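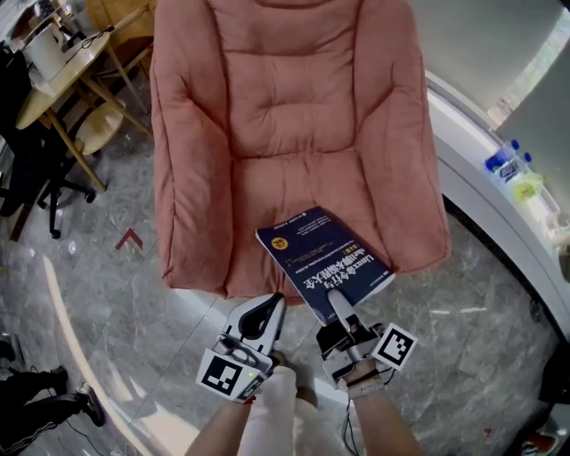 4. Recording the Armchair Task

This section covers one full recording session with the Skisus hand-held grippers, from picking up the pair to handing in the card. It assumes you have finished the charging and pairing steps in Section 3. If you joined the club in November or later, ask Asger Norðdahl to sit in on your first session.

The armchair task is the first one new members do. One person holds a gripper in each hand and moves a book on and off the seat of the armchair. The clips go into the Bumell training set, which the club uses to teach the two-arm robot to handle flat objects on soft surfaces.

4.1 Before you start

1. Sign the pair out on the sheet by the door. Write down the left and right unit separately, even if they came out of the same case.

2. Clear the armchair seat. Cushions, jackets and bags go somewhere else for the session.

3. Pick one book. A thick programming book with a stiff cover works well for beginners. Thin paperbacks bend between the fingers and should be left until you have done a few sessions.

4. Check that the square markers on both grippers are clean and flat. If a corner is lifting, replace the marker. Do not press it back down with your thumb and hope it holds.

5. Run the cables down past your wrists and behind you. Take one step back and one step forward. If a cable pulls tight, give it more slack before you go on.

CAUTION: The cables lie on a hard floor and are easy to trip on. Anyone watching should stay behind the person recording.

4.2 Checking the fingers

1. Hold the gripper upright and squeeze the trigger slowly, all the way in and all the way out.

2. Watch the base of each finger where it goes into the housing. It should move without rubbing on the rim of the opening.

3. Look into the opening with a flashlight. No wire should be sitting where the finger travels.

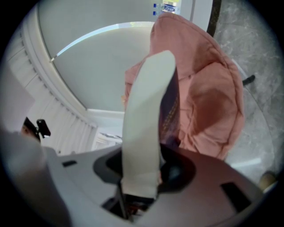

4. Wiggle the finger gently from side to side. A little play is normal. If it clicks, stop and put the unit in the repair bin with a note saying which finger it was.

5. Wipe the pads with a dry cloth. No cleaner, no water.

NOTE: Do not push a loose wire back in with a screwdriver. Ditte Hallgrímsson has the small hook tools and does all the wiring repairs.

4.3 Recording a clip

1. Stand facing the armchair with your feet still. You can lean, but do not walk during a clip.

2. Start with both grippers open over the front of the seat and the book lying flat on the cushion, cover up.

3. Press record and wait for the tone.

4. Close one gripper on the near edge of the book and raise it enough to get the other finger underneath. Either hand can go first.

5. Bring the second gripper in and close it. Hold the book over the front edge of the seat, tilted a little toward you, and keep it there while you say "hold" out loud.

6. Set the book back down on the cushion and open both grippers before you move your hands away.

7. Press stop.

A clip can be up to 30 seconds long. Most people go too fast at first. If you drop the book, keep recording, pick it up with the grippers if it landed on the seat, and finish the clip. If it landed on the floor, press stop and mark the clip D on the log.

Change the starting position of the book between clips - turn it, slide it toward one of the armrests, or let it lean on the backrest. Do not record the same start twice in a row.

NOTE: Keep the markers in view of the head camera as much as you can. Long sleeves should be pushed back if they slide over the housing.

4.4 After the session

1. Power off both grippers before unplugging anything.

2. Copy the clips to the Esulent drive, in the folder with your initials. The card reader needs 2 minutes or more on a full card, so leave it alone until the light stops blinking.

3. Open one clip from the start of the session and one from the end, and watch both through. If the picture is blurred in either, tell Frida Gunnlaugsson the same day.

4. Fill in the log. Starts and drops are the only columns you have to do. The comments column is useful to whoever records next.

5. Coil the cables in wide loops and sign the pair back in.

The target for this task is 2,000 clips from the whole club, with no more than 600 of them using the same book. Hjalti Grímsdóttir keeps the totals and will move you to the table task when the armchair set is full.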